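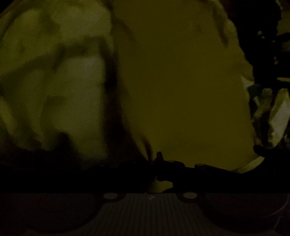
揉成一堆的厚布料,光线较暗。

Vultora布品整理间招聘整理员(兼职、全职均可)

Vultora为短租公寓和小型旅馆提供布品收取、整理、折叠和配送服务。因Gesten公寓项目从五月开始增加房间,现招聘布品整理员6名,另招晚班组长一名。整理间在Mathew楼一层后侧,从卸货门进出,不经过前厅。

工作内容

每天的活分两段。前半段在公寓客房里做,把床上的被子、毯子、枕套和客人留下的衣物分开,该送洗的装袋,该留下的叠好放回。后半段在整理间做,把洗好送回来的布品按房号分拣、折叠、上架。

客房里的床品很少是平铺的。被子常常团在床中间,里面裹着毛巾、睡衣或袜子。整理员要先把被子拎起一角抖开,确认里面没有夹带东西,再决定怎么处理。手机、眼镜、耳环都在被子里找到过,凡是找到的一律装进透明小袋,写上房号和时间,交给当班组长,不要放在床头柜上。

折叠按公司统一的尺寸来。毛巾三折后再对折,毯子先对折两次再卷边,带帽的衣服帽子朝里。新人第一周跟着老员工叠,不计件。第二周起每班基本量为84件,大件被子一件按两件算。达不到的先不扣钱,由组长一起看是哪一步慢。

有污渍的布品单独放。小的深色点子要翻到背面看一下,分清是线头、灰还是渗进去的污渍。线头和灰当场处理,渗进去的用夹子夹住位置再送洗,洗衣那边靠夹子找地方。夹子用完放回窗边的盒子,不要别在围裙上带走。

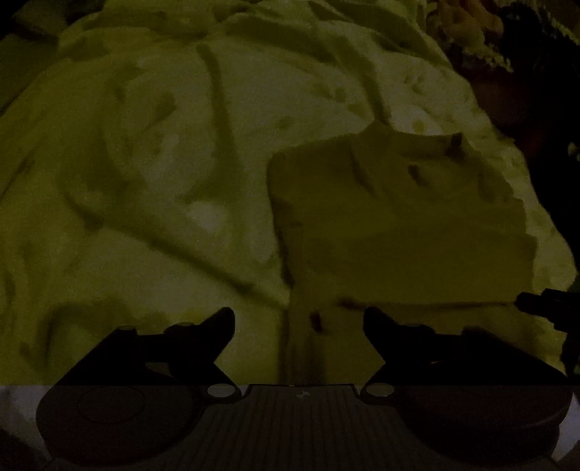
工作时间和待遇

早班从上午八点到下午两点,晚班从下午三点到晚上九点,中间都有半小时吃饭时间,算在工时里。兼职每周至少来三个班,全职每周五个班。班表提前一周贴在整理间门后,要换班的自己找人换,换好以后在表上签两个人的名字。

工资按小时算,每月结一次,超出基本量的部分另计件。具体数额面谈时给书面说明。晚班有夜间补贴,末班车以后下班的报销打车费,凭票。试用期一个月,试用期工资和正式工资一样。

整理间有热水、微波炉和更衣柜,没有食堂。围裙、手套和防滑鞋由公司发,鞋码请在报名时写清楚。

应聘要求

年满十八周岁,有合法工作身份。能连续站立和弯腰,能单手提起一袋床品,满袋重7公斤。对棉絮、羽绒或洗衣剂过敏的请不要报名,这里的空气里一直有细绒。

有酒店客房、洗衣房或服装仓库经验的优先,没有也可以来,叠法都会教。中文或英文能看懂房号单和洗标就行。面试时会请你当场叠一条毛巾、一条毯子和一件带抽绳的上衣,不看速度,看你拿起来之前有没有先摸一遍。

带抽绳的衣服要单独说一下,因为这一类返工最多。绳子容易缠住别的布品,洗完又常常缩进帽口或裤腰里。拿起来以后先让绳子垂下来,两头拉齐,打一个松结,再把衣服铺平。抓绒面的和针织面的不要叠在一摞,

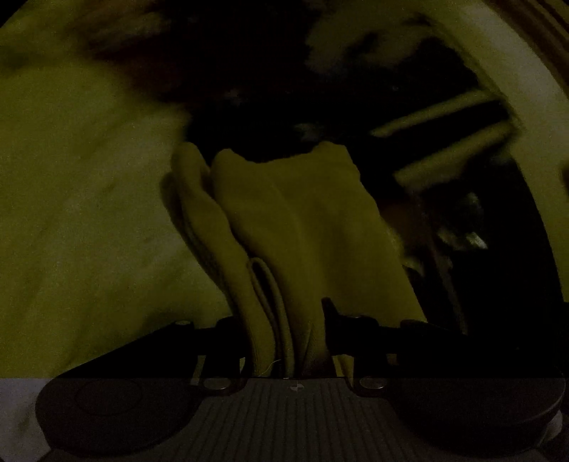
抓绒会往针织上掉毛,分开放在两层架子上,标签朝外。绳子脱出来一头的,用穿绳器穿回去,不会穿的交给缝补台,不要把另一头也抽掉。衣服上冒出来的线头用小剪刀贴着剪,不要扯,针织的一扯就会拉出一长条。

晚班组长另有几项工作:核对当晚的房号单,登记遗留物品,锁卸货门,给第二天早班留一张交接条。需要有带人的经验,每周固定五个晚班。布品进出用Juvus登记表记录,会用普通电子表格的人一个下午就能学会。

报名方式

请把姓名、电话、可以上班的时段和鞋码写在一张纸上,交到Mathew楼卸货门旁的信箱,信封上写“整理员”或“晚班组长”。也可以在下午两点到三点两班交接的时候直接来,找Rekha Subramaniam,她负责整理员的面试。应聘晚班组长的找Edmund Szczepańska,请带上以前工作的证明。

不收报名费,不收押金,也没有委托任何中介。面试后三天内电话通知结果,没有录用的也会通知。招满以后门口的告示会撤下,想排候补的可以把纸条留在信箱里,注明“候补”,有空缺时按收到的先后联系。

已经在别处上白班、只想做晚班的可以报名,但请先确认路上的时间,晚班三点准时点名分房号单。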